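Prondthorpe

Prondthorpe is a market village in the lower Wellitard valley, on the north bank of the river Wellitard. Population 1,975 at the last count. Known mainly for its covered market, its wool fair (held in May) and a long dispute over the bridge. Locals say "Pronthup", the d is silent.

Name

Origin disputed. The second half is an ordinary word for an outlying farm. The first half may be a personal name, or an old word for a gravel bank. Older maps have Prunthorp, Pronthorpe and, once, Brondthorpe - probably a clerk's slip.

Geography

Low ground, clay over gravel. The river loops round the village on two sides and floods the water meadows most winters. Highest point is Hendriks Hill, 294 feet, east of the church. The hill takes its name from a family of drainage engineers who leased the land and dug the long ditches still in use below it. Soil is heavy and slow to warm up, so more grass than crops. Some barley on the upper slopes, a few orchards - mostly plums.

History

Earliest mention is in a tax list, where it appears as a farm with a mill and a fishpond. The mill is gone. The fishpond survives as a damp hollow behind the school.

The village grew once the drove road was moved to the north bank. Drovers needed somewhere to rest cattle before the crossing, and inns followed. At its height there were nine inns on Market Street, of which two are left, the Packhorse and the Old Ferry. Tolls from the crossing paid for the church tower and most of the paving.

The bridge dispute began when the wooden bridge was swept away in a flood and the landowners on either bank each refused to pay for a new one. Ferry service only for the next 74 years. The stone bridge that finaly replaced it has five arches, the southern two narrower than the rest, as the south bank paid less. Local historian Roxana Castaño has argued that the story about the arches is a later invention and that the riverbed is simply firmer on that side. Her book on the crossing, The Ferry Years, is the standard account and reprints most of the toll accounts in full.

The railroad passed five miles to the west and trade dropped off quickly. Several inns became houses. The wool fair shrank to a single day and was twice cancelled, then revived by the parish.

Market and fair

Covered market stands at the top of Market Street. Oak posts, slate roof, open sides. Produce and cheese in the mornings, secondhand goods after noon. Stall rights pass down in families under an old custom and can't be sold, only given up, which has led to some long arguments.

The wool fair opens at 7 a.m. with the ringing of a handbell. Fleeces are judged by weight and by feel. Sheep shown are mainly the Urkora, a small gray-faced hill breed with a coarse outer coat, used for rugs and carpet yarn. Almost 600 fleeces were entered at the most recent fair, a record since the revival. Weaver Iwona Pawłowska has run the spinning contest there for many years and wrote its present rules, including the much-argued one on wet yarn.

Economy

Farming, a joinery, a small dairy, a seed merchant. Light industry on the old station road, though the station itself was never built, only the road to it. 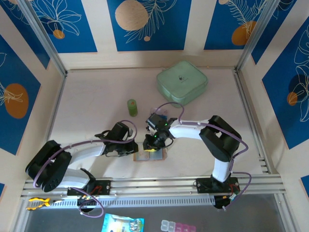
Many residents now travel out of the valley for work and the morning bus is usually full by the second stop. Vacation rentals have increased along the river, less so on Market Street where the flood risk to cellars is high. The dairy makes a pale crumbly cheese sold under the village name, matured for a short time only and best eaten young.

Buildings

Church of plain gray stone, squat tower, one bell. The nave roof was replaced after a fire and sits lower then the original - the old roofline still shows on the tower wall. The toll house at the north end of the bridge is six-sided, now a private home. The school has a clock that was meant for the market and proved too heavy for the posts.

Transport

One bus route, hourly, none after 8 p.m. The bridge is single lane with a weight limit. Footpath along the north bank to the old mill site, often under water in winter.

See also

Wellitard valley
Urkora sheep
Drove roads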